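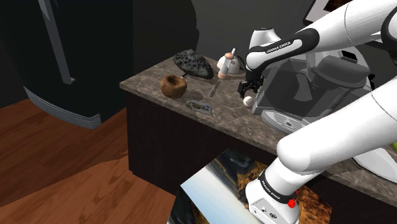
Sim kitchen cell, arm over the counter, gripper above the white ball by the coffee machine.

We use cookies to improve your visit. Accept | Manage preferences

tmarsh_cell4
Looking for setup advice on this cell. The Franka is mounted in front of the counter and picks small items off the stone top. Picks on the left side are fine. Picks near the front corner of the coffee machine fail 6 times out of 14, with the forearm or wrist touching the machine housing on approach. Physics step is 2 ms. The planner is the stock one from the Norkumura package.

gimthorpe_r
What is the collision shape on the coffee machine? If it is one convex hull, the space between the brewing head and the drip tray is solid as far as the planner knows.

tmarsh_cell4
One hull, yes. Import default.

gimthorpe_r
Then start there. Decompose it, cap the hulls at a number your step time can carry, and give the drip tray its own shape.

Obed Laryea
I disagree that the hull is the main fault. A fat hull makes the planner refuse the pick. It does not make the arm touch the housing unless the plan and the execution differ. Check the base transform first. On the Bhatia cell our base was yawed 2 degrees from the value in the config and we chased collision meshes for most of October.

gimthorpe_r
Yaw error would show up on the left side too.

Obed Laryea
It would, but there is more room there. The small items on the left are well away from the coffee machine. You can be off and still close on them.

tmarsh_cell4
Base pose was edited by hand on 8/10/21 when we moved the arm closer to the counter. The planner reads its own copy of the pose. Comparing now.

tmarsh_cell4
They differ. X matches, yaw does not. Fixed it and reran the same seeds: 2 failures, both now planner refusals with no contact.

gimthorpe_r
Those two are your hull.

Obed Laryea
Agreed on those. Have both read one pose file — and rerun the full 3,000 before touching joint stiffness.

zumarcombe_dev
Also check the contact offset on the ball. Ours was set larger than the finger pads and it rolled before the fingers closed.

tmarsh_cell4
Offset is at default. Will post the full run when the decomposed mesh is in.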